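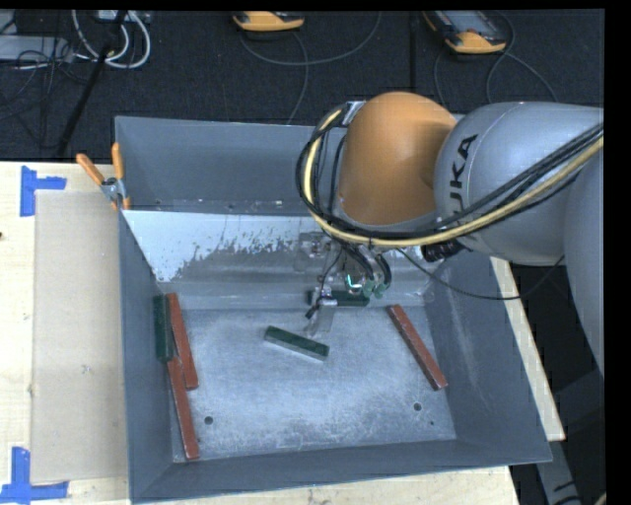
Wooden toy swap returns to Judar Hall in January

If you missed the last one, you missed a very happy afternoon! The toy swap is coming back to Judar Hall, and we'd love to see even more of you through the doors this time. Last year 400 toys found new homes, and people were still asking when the next one would be as they carried their bags out to the parking lot.

It works the same way as before. Bring whatever your kids have outgrown, drop it at the front table any time after 8 in the morning, and pick up one token for each thing you leave. When the swap opens at 10, a token gets you any toy in the room, whether that's a tiny train car or a whole dollhouse (yes, there was a dollhouse, and yes, there was a line for it). Kids who come with nothing get four tokens at the door, so please tell your neighbors.

Puzzles were the big surprise last time. Tsehay Alemneh is running the puzzle corner again and would like them in zip bags with the number of pieces written on the outside. A missing piece is fine if you say so on the bag. Building sets can come in any container you like, mixed or sorted. Please leave out anything with a battery door that won't close, and car seats, which we can't take.

New this year is a repair bench! Hagos Tsegaye has been gluing wheels back onto things for most of the fall and has offered to look at wobbly pull toys, loose doll arms and kites with torn tails. He can't do electronics. Sosina Gebreyes will be next to him with a sewing machine for stuffed animals, and she already has a waiting list of 20, so send her a note early if there's a bear in your house who needs an ear.

The Marholm bakery is bringing cardamom buns and hot chocolate, and the reading nook will be set up on the stage with blankets for little ones who get tired of the crowd.

Anything left at closing goes to the Mirkeo family center, where Charmaine Magagula tells us board games for older kids are wanted most of all.

Street parking is free on Chauvin Road until noon. Strollers can use the side entrance by the bike racks.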